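3.2 Household storage of small valuables

The survey covered 103 households in the Millcombe and Verkdale districts. Each household was asked where small personal items of value were kept, how often they were taken out, and whether the storage place had changed since the household moved into its present home. Interviews were held in the home, usually in the evening after 7, and lasted as long as the respondent wished. Refusals were more common in Verkdale, where many residents rent by the month and were less willing to discuss property of any kind.

Responses were coded by two readers working apart. Where the codes differed, the interview notes were read again and a single code was agreed. The scheme follows the one proposed by Căpraru in her earlier work on kitchen drawers, with one change: the original category "put away" was split into "closed storage" (a drawer, cabinet or lidded container) and "open storage" (a tray, dish, hook or container without a lid). Under the earlier scheme an open box on a closet shelf and a locked case would have received the same code, and the difference between them turned out to matter for the analysis.

Of the households interviewed, 67 used open storage for at least part of their everyday jewelry. Closed storage was reserved mainly for items that were inherited or seldom worn. Respondents drew this line themselves, often before the interviewer had reached the relevant question, and the wording was much the same in both districts. Everyday pieces were described as "out" even when the container stood inside a closet. Several respondents used "out" for items kept in a coat pocket.

The value of the item was a weaker guide to its place than we had expected. Costume pieces and gold pieces were often kept together, and only a few respondents sorted by material. Sorting by type (all earrings in one place, all bracelets in another) was more common but rarely complete. Earrings were the usual exception, as pairs were separated easily and the single pieces tended to collect in a second container, most often a saucer or an ashtray.

Frequency of use was the stronger guide. Items worn every week were kept within reach of the bed or the bathroom mirror. Items worn a few times a year migrated toward the back of drawers and were in many cases forgotten; respondents who agreed to go through their storage during the interview regularly found pieces they had not listed. For this reason the written lists collected in advance should be treated as a lower bound. 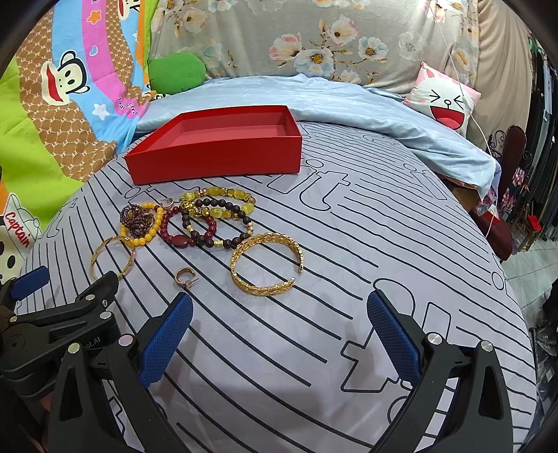
Figure 4. Mixed everyday jewelry, with beaded bracelets, bangles and earrings, and an open red box.

The bed was the surface most often used for sorting, ahead of the kitchen table and the dresser top. Respondents gave practical grounds for the choice – the cover is soft, small parts do not roll far, and the light in the bedroom is often better than in the hall. Sorting was nearly always done in one sitting. Where it was interrupted, the items were returned to a single container without order, and the earlier arrangement was seldom restored.

Moving house had a marked effect. Households that had moved from Carrasco to Millcombe reported that containers bought for the move remained in use long afterward, even when they had been meant as temporary. The same pattern appears in the Gredero interviews discussed in Section 4, although the housing there is older and built-in closets are rare.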